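Notebook, Grellholm bench
Fri 7 October

Drive caddy demos, leader arms driving the two follower arms. Carrying on from the list on the last page.

First thing: restarted Matport twice before it would see both leaders. Same old problem, it grabs whichever USB port wakes up first and then left is right and right is left. Check the mapping with a small wrist wiggle BEFORE engaging. Did not do this the first time. No contact, just a scare.

Dell is back on the table, side panel off, lying on its side. Shimmed against the extrusion so it doesn't creep when the caddy lets go. Fixture to the left of it as in July, same holes. Don't move the fixture. If you have to move the fixture, write it here.

Task as we're recording it now:
- come in from above, fingers open
- close on the blue handle, low, on the boxy part
- squeeze, wait, lift straight until it clears
- stop there, open, back off
- reset by hand

We dropped the "place on the table" half. It doubled the episode length and every policy we trained spent its capacity on the carry, which is the easy bit. Can go back in later as its own task.

Grip notes. The flared tab at the top looks like the thing to grab and it is wrong, the fingers ride up it and you end up pinching the very tip. Go down until you feel it in the leader, or until the wrist view shows the fingers either side of the body. Wrist view is much better for this than the side view. From the side you lose depth completely near the cage.

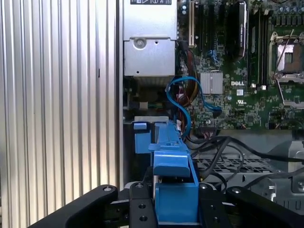

Force limit on the gripper: left at the middle setting. Tried it higher for a few and the plastic creaked. Lower and it slips on the lift, every time. Middle it is.

Speed. I am too fast on the approach and too slow on the squeeze. Played some back and there's a long dead stretch where I'm just hovering, making up my mind. The model will learn to hover too. Rule for everybody driving: decide before you start the episode. If you find yourself parked over the bay for more than a breath, scrap it and go again. Scrapped episodes are cheap.

Also please vary the start pose. All of mine from the morning start from nearly the same spot, lazy. Matport has the random start button now, top right, it moves the arm to somewhere in the box and beeps. Use it.

Count after the morning: 88 kept. Scrapped ones not logged properly (my fault, wrote them on a sticky and the sticky is gone).

Latency. Left leader felt mushy again. Ran the Nava logger on it, spikes up to 200 ms, mostly when all the cameras are writing. Moved the camera recording to the second disk and it felt better, no numbers on that yet. If the arm keeps going after your hand stops, that's a spike — hit the pedal, don't try to correct it. Correcting it is how the fingers ended up wedged behind the cage on the last session.

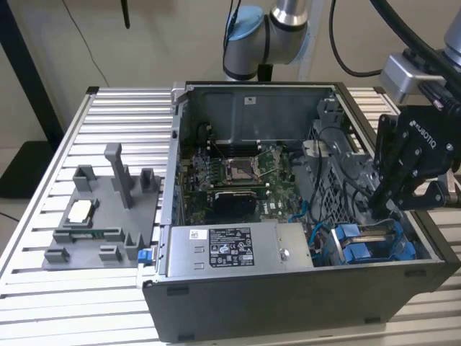
Cables. The black ones round the drive cage are the real obstacle. If the wrist comes in tilted a finger can hook one on the way up. Twice I felt the tug in the leader and let go in time. Tried tying them down, then took the ties off again, because the machines we'll get for real won't be tied down. Keep them natural. But push them back roughly where they were between episodes, don't leave a loop standing right over the bay, that's just unfair.

What I do when a finger catches: stop, open, lower, back out sideways, start over. I've been keeping these as episodes, tagged "recover". Open question whether they go into the same training set. My vote is yes with the tag, and train once with and once without. Cheap to check.

Second arm. For this task it only holds at the back out of the way. Tempting to leave the second leader unplugged but don't, the dataset format wants both joint streams and Matport fills the missing one with zeros, which poisoned the whole first batch in July. Park it, engage it, leave it alone. Elbow well up so it doesn't shade the socket for the side camera.

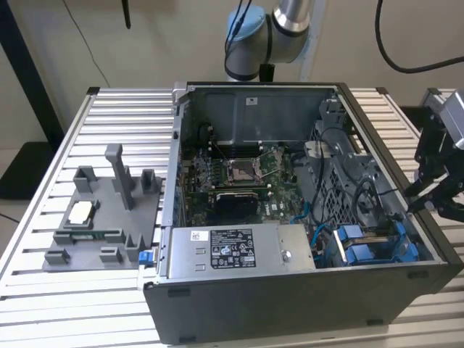
Tried moving someone with no practice onto the leaders after lunch. Useful. Their approach was wobbly but their squeeze was cleaner than mine, slow and even, no double grab. I double grab all the time, didn't know it until I watched the gripper trace next to theirs. So: two drivers minimum per batch from now on, and mark the driver field. Matport remembers the last driver and won't ask. I've got a run labeled wrong already, fixed by hand in the csv.

Hand guiding: asked again whether we could just grab the arm and push it through the motion instead of all this. Tried it for a bit in free drive. Path is lovely and smooth. But your own hands and sleeves are in every camera, and you can't feel the latch through the arm at all, the friction eats it. Fine for teaching waypoints, e.g. the park pose and the approach height, I did both that way today and saved them. Not for the latch itself.

Lights: kept the overheads on all day. The metal in the case throws glare at the wrist camera at certain angles, worst over the side panel with the ridges. Exposure locked, do not put it back on auto. The auto exposure pumping is visible in the July set if anybody wants to see why.

Husent adapter plate on the right wrist: bolts checked at noon and again at four, one was a quarter turn loose at four. Thread locker Monday. Until then check it before each batch, a loose plate shifts the fingertip by enough to miss the handle and you'll blame your driving.

Total in the set with today's kept ones merged: 438. That's caddy only, all drivers, recover tags included.

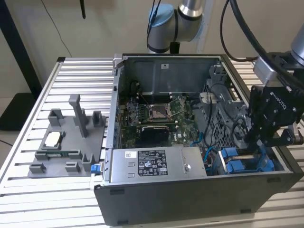 Wes Haldorsen

Added later, from the walk to the bus:

Next task is the CPU into the socket. Goal for that one is 200 good ones before we train anything. Going to be nasty. Lever has to be open at the start, nest position fixed, and no touching the pins, ever. I'd practice on a dead board first and I'd want the spike thing sorted, you can't have the arm coasting when you're over the socket. Memory stick is probably the better one to do in between, it sits in its cradle already and it forgives more.

Pick height for the stick: measure from the plate, not the table.

To do
- thread locker on Husent plate
- second disk numbers from the Nava logger, with all cameras on
- fix the driver field default or at least make it ask
- new foam for the left leader handle, old one is splitting
- train with / without recover
- somebody else look through my morning episodes and throw out the hoverers, I'm too kind to them
- charge the pedal battery, it was blinking when I left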